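Felari 110 garment steamer, after seven months

Posted by Sinan Altıntaş, April 12, 2019

I bought the Felari 110 in the fall to replace an iron I had used for a long time and never liked. We have a two-bedroom apartment, no laundry room, and an ironing board that had to live behind the bathroom door. I wanted to get rid of the board. That was most of the reason for the purchase, and I should say up front that the board is still behind the bathroom door.

The Felari is an upright steamer. You get a base with a water tank, a two-part pole, a hanger that clips to the top, a hose and a steam head. There is also a small brush that snaps over the head and a heat glove for the left hand. The glove is too thin to be much use. I wear an oven mitt.

Setup

Putting it together took less than fifteen minutes. The pole sections lock with a twist, and the upper one has to be pushed down hard before it will turn. The booklet doesn't mention that. I had mine leaning for the first week until I worked it out. Once it is locked properly it stays put, even with a winter coat on the hanger.

The tank lifts off by a handle and fits under a kitchen faucet. Our water is hard, so I have used filtered water from the start. Eylül Akbulut, who lives upstairs and has the same model, filled hers from the tap and had white specks on a black dress by July of last year. She ran vinegar through it twice and the specks stopped.

Everyday use

It makes steam in less than a minute. The first few seconds spit, so point the head at the floor or the sink before you start on anything silk. After that the flow is even. There are two settings, and I have found no use for the low one.

Cotton T-shirts and knit tops come out very well. I do them on the hanger, pulling the hem down with one hand and running the head up from the bottom. Loose dresses are the same. Curtains are where it really earns its space. I did the living room pair while they were hanging, and it saved me taking down the rod.

Dress shirts are another matter. The body of the shirt is fine. The collar, the cuffs and the strip with the buttonholes never look pressed, only less wrinkled. Felari includes a little board that hooks over the pole for this purpose, and it swings away as soon as you lean on it. I went back to the iron for shirts after the second week. Linen pants are the same story. If you need a sharp crease, you need a flat surface and some weight, and a steamer has neither.

It also does not do well with clothes that have been sitting balled up in a basket for days. Deep creases in heavy cotton take three or four passes, and then you have a damp garment with faint creases in it. I have gotten into the habit of shaking everything out and hanging it straight from the dryer. That has probably done more for our clothes than the machine has.

Noise, water and storage

It hums and gurgles. You can hear the television over it. A full tank gives me close to an hour, enough for a week of clothes for two people. Empty the tank when you finish. I left water in mine over a vacation and it smelled like a pond when I got back.

The base rolls on four casters that are fine on tile and bad on carpet. The hose has to hang up on its hook while it cools, or water collects in the low part and comes out as a burst of drips next time. With the pole up it needs a corner of its own. With the pole down it fits in the bottom of a closet, but I have never bothered to take the pole down.

Compared with the Tundent

Before buying I borrowed a Tundent handheld from Recep Karabulut for a couple of weeks. It is much smaller and would go in a suitcase. It also runs dry after two shirts, and it gets heavy in the hand -- my wrist was sore after one evening. For travel I would take the Tundent. For a full load at home there is no comparison.

Repairs

One problem so far. The hose collar started leaking where it meets the base. The store in Brumcombe had the washer in stock and I changed it myself with a pair of pliers. No leaks since then.

Would I buy it again? Yes, for the curtains and the knits. Keep your iron. I would give it four out of five, with the point off for the shirt board and the glove.
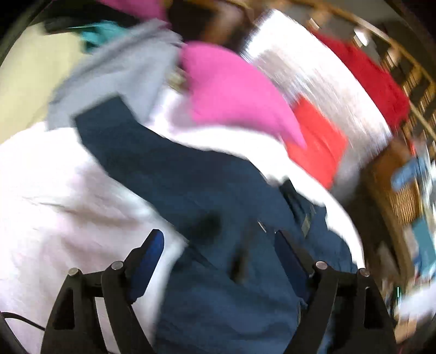
Yavuz Aksoy: I have the older version of this and had the same trouble with the shirt board. I took it off and hold a folded towel behind the collar instead, with a mitt on. It's still not as good as an iron, but it gets me out the door. Did the new washer come with the clip, or did you reuse the old one? Mine is starting to drip in the same place.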